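La lettre de Brolano
Du côté de l'atelier

Apprendre la patience à un bras de robot (et à nous aussi)

On nous avait vendu la démonstration à la main comme une promenade : on saisit le poignet du robot, on l'accompagne jusqu'à la pièce, on ferme la pince, on remonte, et la machine retient. Mitra Bahrami, qui a tenu le poignet toute la première semaine, signale que la promenade se fait penchée en avant et qu'elle a désormais un avis sur la hauteur des tables.

Le projet Zumum en est donc à sa phase artisanale. L'exercice tient en une ligne : prendre des blocs dans un bac métallique, un par un, quel que soit l'ordre dans lequel ils ont décidé de se coucher. Un enfant de 2 ans y arrive sans cahier des charges. Nous, nous en avons un de 17 pages.
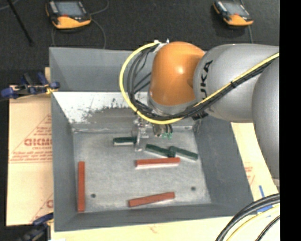 Le bras KUKA au travail dans le bac, parmi les blocs verts et rouges.

Le plus délicat reste le bloc couché contre la paroi. À la main, on le décolle d'un petit coup de doigt sans y penser. Pour le montrer au robot, il faut y penser, puis le refaire lentement, puis recommencer parce qu'on a hésité et que le robot, très bon élève, apprend aussi l'hésitation. Nos premiers essais lui ont ainsi transmis une sorte de pudeur au-dessus des pièces que personne ne lui avait demandée.

Aoi Yoshida a pris le relais au boîtier de commande. On se fatigue moins le dos, on se trompe davantage d'axe. Elle garde les deux méthodes : le guidage manuel pour l'approche, le boîtier pour la saisie. Nous en sommes à 220 démonstrations enregistrées, dont 5 que Mitra qualifie de belles, et elle ne distribue pas l'adjectif.

La suite en mars, avec des blocs d'une autre longueur. Les collègues qui veulent essayer peuvent s'inscrire auprès d'Aoi pour la matinée du samedi 17 mars. Chaussures fermées, manches ajustées, et merci de laisser vos cafés dans le couloir.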